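Kolik Bedroom Chores
Data card and README, revision of 3 October 2018

Summary

Kolik is a set of 700 short recordings of small household jobs done in a bedroom with a two-finger gripper held by a person. We put it together to get a plain answer to a plain question: can a machine tidy a room yet? Our answer after living with the data for a while is no. We are releasing it anyway, with the parts that make us say no left in.

The set is meant for people who train or test grasping and pick-and-place policies. If you came looking for proof that a chore robot is a year away, this will disappoint you.

What is in it

There are 700 recordings split across 6 chore types:

basket-out: take small items out of a basket
basket-in: put them back
roll-move: pick up a roll of tape and set it down somewhere else
soft-pick: pick up a thin or floppy item
hand-over: give an item to a person or take it from them
clear-bed: move whatever is on the bed to a named spot

Train is 400 recordings, validation 260, test 40. The test split is small on purpose. We watched every one of those all the way through and wrote the labels by hand, and 40 was as many as we could do with care.

Why baskets

The usual benchmark object is a rigid block on a bare table. Homes have very few of those. They have baskets with cloth linings, and in the baskets are wrappers and face masks that have no fixed shape. A mask crumples differently every time, the ear loops catch on things, and a gripper that squeezes a little too far gets a fold of lining along with it. 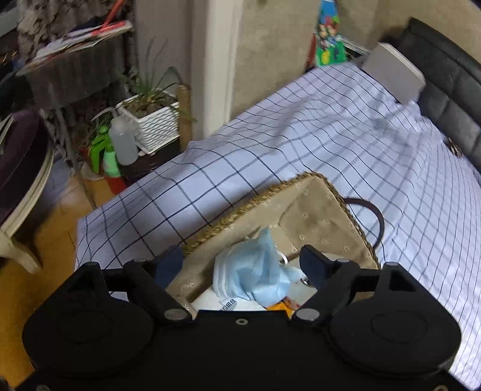 The baseline we trained on basket-out (the Retex policy, see baselines/retex) does well when there is one stiff item in the basket. Put a soft item on top of a package and it falls apart. It will close on the lining, lift the whole basket, and report success. We have kept the policy's own success flag in the logs next to our hand label so you can see how often the two disagree. Please don't score yourself on the flag.

Keep in mind that the hand holding the gripper belongs to a person. The recordings show what a person can do with two fingers, and people are very good at making up for a bad tool. A motor won't do that. Any claim that runs from "it works in the recordings" to "it will work on an arm" needs its own test, and we have only run a few of those.

The easy end of the set

Roll-move is the chore we expected to be solved. A roll is round, firm and has a hole in the middle, which gives a planner more than one sensible way to take hold of it. Baseline scores are the best of the six types. They drop when the roll sits on bunched-up bedding, and again when a person's hand comes into view. If the easiest chore we could think of depends on how well the bed is made, we don't see the case for calling it done.
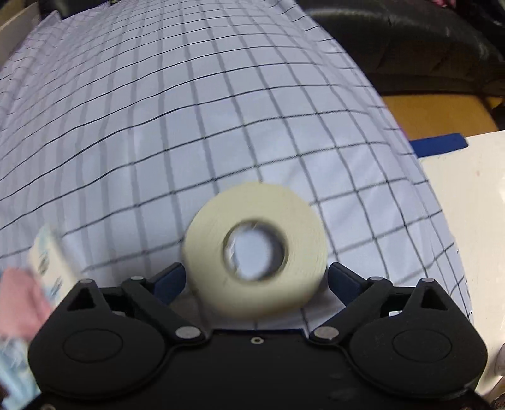 Pale tape roll between the gripper fingers, over checked cloth.

Files

episodes/ holds one folder per recording, with video, gripper opening and pose
labels/ has one text file per recording, hand-written for test, semi-automatic for the rest
baselines/ has the Retex policy and a simpler one we call Huler
tools/ has the viewer and the script that rebuilds the splits

Huler is a scripted grasp with no learning in it: center over the item, close, lift. It loses to Retex on four chore types and beats it on the other two, roll-move and clear-bed. We'd like to see that table copied into more papers — ours included.

Known problems

Fast moves are blurred. We did not filter them out, and labels near a blurred stretch can be early or late.

Pose drifts when the view is mostly bedding. The grid pattern on the sheet repeats, and the tracker sometimes jumps by one square. The script tools/fix_jump catches the large jumps only.

One room, one bed, one gripper. A policy that scores well here may have learned the sheet. An August check with a plain sheet, run on 300 trials, cost Retex more than we liked. Those trials are not in this release.

Hands show up in some recordings.

Semi-automatic labels in train are wrong more often than we'd accept in test. Fixes are welcome as patches against labels/, one recording per patch.

Not suitable for

Speed claims of any kind. Safety claims around people. Anything about kitchens, laundry or shop floors — those were planned under the name Szabó and have not been recorded.

Citing

Cite as Kolik Bedroom Chores and give the revision date from the top of this file. Scores from earlier revisions used a different test split and can't be compared.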